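Module 3: Household Textiles – Care, Storage and Record Keeping
Handout for Session 3: Table and Bed Linen

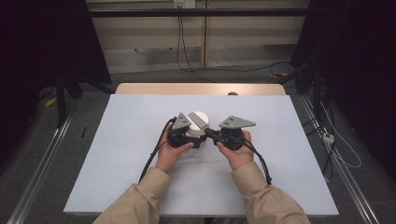
Students should read this handout before the session and bring it with them, together with their fibre notes from Session 2. The session assumes that the difference between cotton, linen and the common blends is already understood, and it will not be repeated in class.

1. Scope of the session

The session deals with flat household textiles: sheets, pillowcases, tablecloths, napkins and hand towels. Curtains and upholstery are treated in Session 5. Wool blankets are mentioned only where they are stored in the same cupboard as linen.

The main text is Šimkus, Līga, Linen in Daily Use, chapters 2 and 4. Chapter 3 may be left until the revision week. Copies are held in the Grīnberga reading room and may be borrowed overnight.

2. Sorting before the wash

Sorting by colour is familiar to most students. Sorting by weight is less so, and it is the more common source of damage in shared laundries. A heavy tablecloth washed with thin pillowcases will rub against them throughout the cycle, and the thin cloth wears first along its folds and hems.

Three questions are asked of each piece:
Is there a stain that must be treated before washing?
Is any seam, hem or button loose?
Does the care label permit the temperature intended for the load?

A loose hem is mended before washing. An open edge frays quickly in the drum, and a repair of a few stitches may become the replacement of the whole hem.

3. Stains

Protein stains such as egg, milk and blood are first soaked in cold water. Hot water sets them. Wax is allowed to harden, lifted with a blunt edge, and the remainder is drawn out with a warm iron through plain absorbent paper. Fruit and wine stains should be rinsed as soon as possible; salt is often recommended, but the department does not teach this method.

Bleach is not used on linen in the practical room. Students who have used it at home will be asked in the seminar to describe the condition of the cloth after repeated washing.

4. Drying and pressing

Linen is pressed while still slightly damp. Where it has dried fully it should be sprinkled with clean water, rolled and left for an hour. Embroidered pieces are pressed face down on a folded towel so that the stitching is not flattened.

Creases pressed into the same line year after year will weaken the cloth. Tablecloths in regular use should be refolded along a different line after each pressing, and those kept for occasional use may be rolled on a covered tube.

5. Storage

Cupboards should be dry, dark and aired. Shelves of bare wood are lined with washed cotton or acid-free paper. Starch is not left in cloth that will be stored for more than a season – it attracts insects and stiffens the folds.

6. The linen register

The Hindeck register, introduced in Session 1, is used for all exercises. Each piece has one line, giving its type, fibre, size in centimetres, date of entry and condition. Condition is recorded as sound, worn, mended or withdrawn. No other terms are accepted, and remarks are kept to the final column.

A specimen entry reads as follows:
Napkin, linen, 100 by 100, entered October, mended. Remarks: darn at one corner, matching thread.

The errors most often marked down in last year's registers were missing sizes and the use of "good" in the condition column.

7. Work to be submitted

Each student submits a register of 13 pieces from a household of their choice and a note of 300 words on the storage conditions there. The note should state where the cupboard stands, how it is lined and what changes are recommended. Work is due on 1st January and is to be sent through the Dumine course page. Extensions are requested in writing before that date.

Reading for Session 4: Šimkus, chapter 5, on darning and patching. Students should bring a needle, thread and one worn cotton piece that may be cut.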